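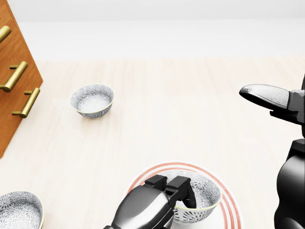 Bowls, Plates and Drawers: Talking Lirley with Mircea Voicu

Search articles, reviews...

I've been poking at Lirley for most of February, so when Mircea Voicu offered me a call at 7 in the morning (his evening, my first coffee) I said yes before checking the clock. He runs product at Lakenero, the small company behind it, and he talks fast.

If you've missed it, Lirley is a subscription pack of simulated tabletop tasks for two-armed robots. You load your own robot model, pick a task and see how your controller copes. The one I kept going back to is the table setting one, with its small bowls, a plate with red rings and a wooden cabinet with brass handles. Sounds easy! My first evening with it was not easy.

"Everybody picks the bowls first," Voicu told me, laughing. "They think it's the warm-up. Then they try to grab a thin rim and they write to us at midnight."

I asked him why dishes, of all things. He said the team had started with plain blocks and got bored. "A block forgives you. A bowl has an inside and an outside, and you have to decide where your fingers go. I wanted people to have to decide."

The pack ships with 114 tasks, and you can shuffle where things start out on the table. I liked that a lot. I also wanted to know about the price, and he didn't dodge it: 3,303 a year for a team license, with a cheaper one for students coming later. That's steep for a hobbyist like me – I told him so – and he said he hears it every week.

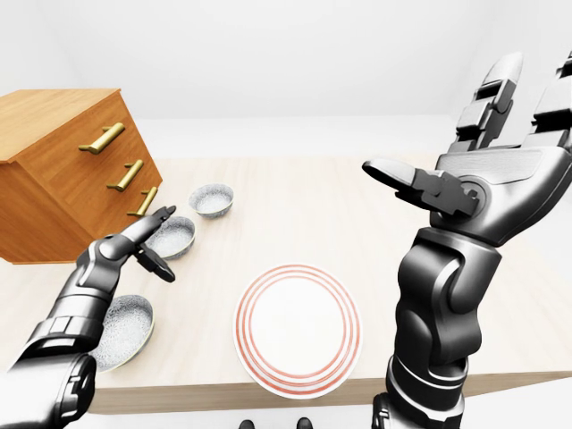

What won me over was swapping the hardware around. You can put a simple gripper on one arm and a full hand with fingers on the other, and the task stays the same. Voicu credits that to his colleague Lucian Oprea, who wrote the loader. "Lucian hates menus. If he needs more than 3 clicks he goes and rewrites it."

I did have complaints. The manual is thin, and the drawer tasks took forever to load on my old laptop. "The manual is my fault," Voicu said. "I keep promising it. The loading, give us until the next release."

Would I pay for it myself? Probably the student price, if I can talk my way into a night class. I've got the trial running for another week and I still want a go at the cabinet.

We use cookies to remember your settings. Accept | Manage preferences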